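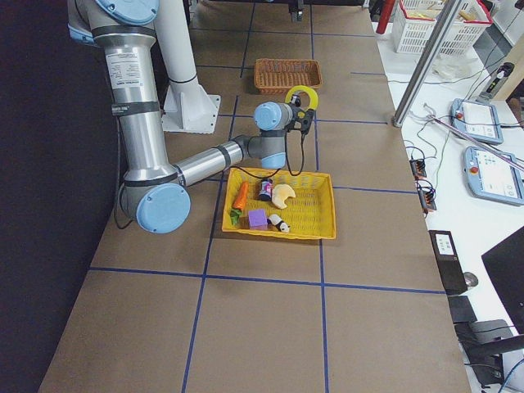 Yellow basket with the toy carrot in it, kraft paper and blue tape underneath

Paper keeps creeping on my sorting table, how do you keep it flat?

posted by Marnamik
Tuesday, August 5, 2025

Hi all, quick one, typing this on a break. I cover my big table with brown kraft paper and then mark it off in rectangles with dark blue tape, lines both ways. Play food goes in baskets, baskets go on the grid. Pic at the top is the yellow one, carrot and a little can with a pink and white label and some other bits.

Problem 1: the paper. Looks fine the first day, then it bubbles in the middle of the cells and the edge on one side starts wandering. By the end of the week I'm retaping. Pulling up the old tape takes the top layer of paper with it, so then its a whole new sheet.

Problem 2: the basket. It's the woven plastic kind with the open bottom, and small stuff pokes thru the holes. Carrot leaves are the worst. Want to keep this basket if I can, the bright yellow is easy to spot against the brown.

Already tried: heavier paper (curled worse), clear packing tape over the seams (shiny, hated it). Don't want to glue anything to the table. Budget is small. Thanks!!

Riteo
Had the same bubbles. Cut the paper the night before and leave it flat, curl side DOWN, with books on the corners. Next day tape one short end all the way across. Go to the far end, pull it snug, not drum tight, and tape that. Then the long sides, middle first and work out to the corners. Grid lines go on last.

My guess is your grid tape is being stretched as you lay it. It shrinks back a bit and drags the paper up with it, there's your bubble. Unroll a long piece, let it hang a second, then lay it down and press with your thumb. Slow but you only do it once.

For taking it up, pull back low and flat over itself, dont yank straight up. Painters tape comes off kraft a lot easier if you can find a dark enough blue. Mine came up clean after 12 days, a friend's tore after two, so test a scrap first.

Basket: cut a piece of non slip shelf liner to fit the bottom. Trace the basket on the paper side of something, cut a hair smaller than the line. Washes in the sink.

Kinnunen
just get a vinyl tablecloth

Cudov
Vinyl slides around worse than paper imo, and tape lifts off it at the corners. Stay with kraft.

Agree with Riteo on the shelf liner. Felt works too but it grabs crumbs and fuzz. If you don't want to line it, turn the carrot so the leaves lie up against the side, mine never poke thru that way.

One more for the wandering edge. Fold the long side under an inch before you tape it. Double thickness holds way straighter. Cut your sheet a little wide so theres enough to fold.

Marnamik
Ok doing the fold and the overnight thing this weekend. Have shelf liner in a drawer somewhere already. Will post back on the bubbles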